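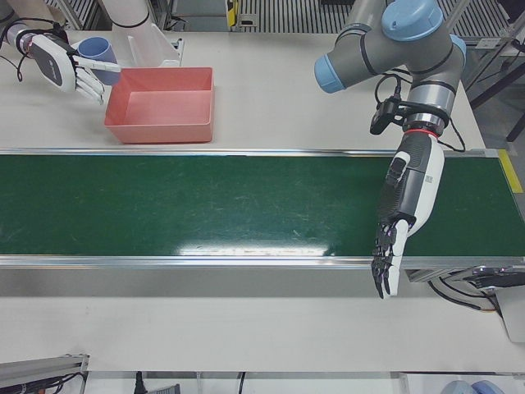 Sinéad Daly puts it this way: the belt is the easy part, and the trouble starts at the tray.

Chapter 5
From belt to tray

She's right, mostly. Students come into a packing unit wanting to talk about belt speed, motors, drive rollers. Fine. Chapter 4 had all that. This chapter is about the other side of the rail -- where things go once they leave the belt, what they go into, and how much room you leave around it.

The working example is small. One green belt set into a white table. A pink tray next to it. A cup, a bottle, household stuff. Small is good for learning. Everything that goes wrong at a table like this goes wrong on a full line too, only further away and louder.

What you should know before you start

Belt width, and the difference between width and usable width. How a side rail is measured (top edge to belt surface, not top edge to floor). If either of those is fuzzy go back and reread the end of Chapter 4, it's two pages.

Terms for this chapter

Set-down: the spot where an item is released.
Near rail: the rail on the side you work from.
Far rail: the other one.
Reach: distance from your resting position to the set-down. Not from the belt. People mix this up every year.
Lip: the top edge of a tray wall.

5.1 Where the tray goes

Close to the belt, but off it. Sounds obvious. Then you walk through a real packing room and there's a tray sitting half on the rail, one corner up, everything sliding to the low end.

Put the tray flat on the table. Long side along the belt if you're loading several items, short side if it's one or two big ones. Leave a hand's width between lip and rail. The Hegarty layout sheets used in the exercises allow 50 mm, which is tight for beginers but workable.

Near rail or far rail? Depends what you're packing. Far side means carrying every item across the belt. Near side means your tray is where your elbow wants to be. Try both before you tape anything down.
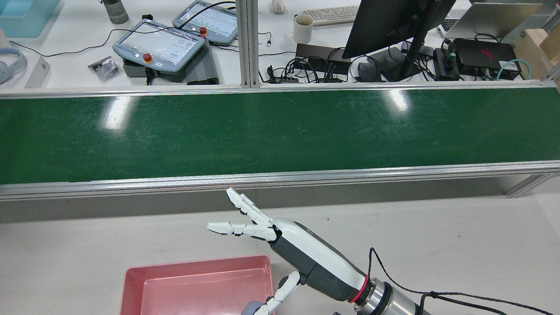 Why not just let the belt drop things straight into the tray, a reader of the first edition wrote in to ask, and save the reaching altogether?

Fair question. For soft goods, sometimes you can. Socks, bagged rice, foam blocks. For a cup, no. A cup lands on its rim, rolls, and the next one lands on top of it. End-drop also fixes the tray in one place -- at the end of the belt -- and then you can't see into it while you're working upstream. Section 5.4 has the cases where end-drop is worth it. There are 2 of them.

5.2 Tray shape

Low walls, slightly sloped. Open top. That's the usual starting tray and the one we use throughout. Sloped walls let trays nest when empty, which you'll be glad of by October when the shelf is full. They also cost you floor area: measure the inside at the bottom, never at the lip. Half the wrong answers in the Forico exercise come from measuring at the lip.

Color matters more than you'd think. A pink tray on a white table, you find the edge without hunting for it. White tray, white table, you catch the lip with the bottom of the cup. Every time.

5.3 Tall things, round things

Cups are forgiving. Wide mouth, easy to take by the side. Bottles less so. They roll, they're often slick, and a see-through one is harder to judge for distance than a solid one, becuase you end up looking at whatever is behind it. Green plastic, clear plastic, same problem. Look for the shoulder of the bottle and work from that.

Lay a bottle down in the tray if it's taller than twice the wall height. Stand it up otherwise. Neck toward the belt or away from it, pick one and stick with it for the whole batch.

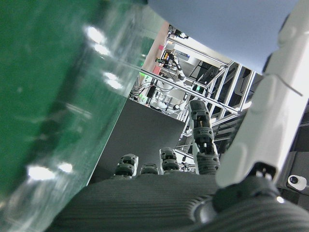
Before you go on: warm-up

Use a belt, a tray and any five items. Belt off for the first part.

1. Mark your set-down with tape. Measure the reach.
2. Move all five items, belt to tray, one at a time. Note which ones touched the lip.
3. Turn the tray a quarter turn. Repeat.
4. Belt on, slowest setting. Repeat again, same order.

Write up the lip touches in a table, one row per item. Keep the table, you'll need it for the Sturnau problem in 5.6.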